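The Yellow Shelves at Avholm: A Talk with Lindsay Ashby

Lindsay Ashby had the idea while looking for a stapler. She'd opened every cupboard in the Avholm workshop, found three kinds of tape and somebody's bicycle pump, and decided she was done with cupboards for good.

"I wanted to see everything," she says. "All of it, from the doorway, with my coat still on!"

That was in March. The cupboards went to a school in Broltley (they were perfectly good cupboards, she's quick to add) and open shelving came in to replace them. She picked yellow, and she picked it fast.

"The Kivia catalog had gray, white, a sort of oatmeal, and then this yellow on the last page. I didn't even turn back. I thought, well, if I'm going to be looking at shelves all day, let them be cheerful."
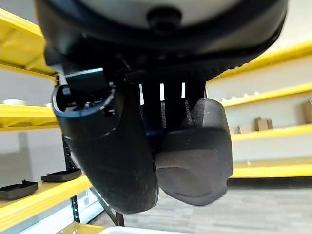
4 min read

Bright yellow turns out to be a color people have feelings about. Ashby got a few raised eyebrows in the first week, and one long email from Tapsell, the design office upstairs, asking whether she'd considered a softer shade. She wrote back inviting them down for coffee. Two of them came, and one asked where he could get a set for his garage.

"It does something to the floor, too," she says. "We have quite a plain floor, and next to that yellow it looks like we chose it. We didn't! It was here when we moved in."

Her rules for the shelves are short. Heavy things go low. Anything used every day goes between the knee and the shoulder, and anything that hasn't been touched in 79 days gets a paper tag and has to be argued for. Why 79? She laughs for a while before answering. It was the number of days left on the lease of the storage unit they used to rent, and it stuck.

"People fight for the funniest things. I had a ten-minute talk with someone over a box of lampshade rings. She won, too. They're still here, and she's used them twice."

Putting the shelving together took Ashby and a friend an afternoon, most of it spent on the first unit, which they built upside down. The rest went quickly. She recommends a rubber mallet, a decent playlist and sorting the bolts into cups before you start.

Would she change anything? She'd leave more height between the lowest level and the one above it, so the big crates could slide in without tipping. And she'd label less. The early labels were very thorough, and most have since been peeled off.

"You don't need a sign that says paint when you're looking at paint," she says. "I got carried away. I'd just bought the label maker and I was having a wonderful time."

She still hasn't found the stapler.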